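Mar 2, 2021

# Stone shop Brarnen adds vanity tops to its polishing line

Brarnen, the stone finishing shop on the old rail yard, has begun taking orders for bathroom vanity tops and small tables in white marble. Until last month it worked almost entirely on floor tiles and window sills.

The change follows a busy February. The shop finished 718 pieces that month, most of them sills for the Skasport apartment blocks, and owner Ojārs Kivi said the building work there is now close to done.

"Sills are steady, but they end when the building ends," Kivi said. "People redoing one bathroom will always want one top, and they want to choose the slab themselves."

Customers can come in and pick from the stock on the racks by the loading door. Most of the current stock is white marble with beige or tan veining. Two darker stones are expected later in the spring – a gray and a brown – though Kivi would not give a delivery date.

Polishing is the longest part of the job. A top goes through several grits before the final pass, and the edges are done separately. Rounded front corners are offered at no extra charge on vanity tops. Square corners are also available, but Kivi steers families with small children away from them.

White marble shows every mark, so each slab is checked under the shop lights before it is wrapped. Streaks and dull patches show up best when the light falls across the surface at a low angle.

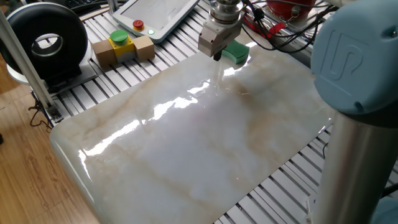 ## Prices and pickup

A vanity top with one sink cutout starts at $798. Small tabletops start lower, depending on thickness. A deposit of $200 holds a slab, and the balance is due at pickup. Delivery inside the city is handled by Drisasell, which charges by distance and will carry a piece up one flight of stairs.

Orders now take about 20 working days. Customers who need faucet holes should bring the faucet or its paper template with them, as sizes differ and the shop will not drill from a phone photo.

## Care

Each piece leaves with a printed care sheet. It advises wiping up lemon juice, vinegar and wine right away and using a mild soap on a soft sponge for daily cleaning. Scouring powder will take the shine off. The sheet also asks owners to wait a day after sealing before setting anything on the stone.

Brarnen will still repolish older pieces, including worn sills and tabletops bought elsewhere. Those jobs are priced after someone at the shop has looked at the stone – chips and deep acid marks cost more. The entrance for customers is on the yard side, next to the Mühlbauer tool store.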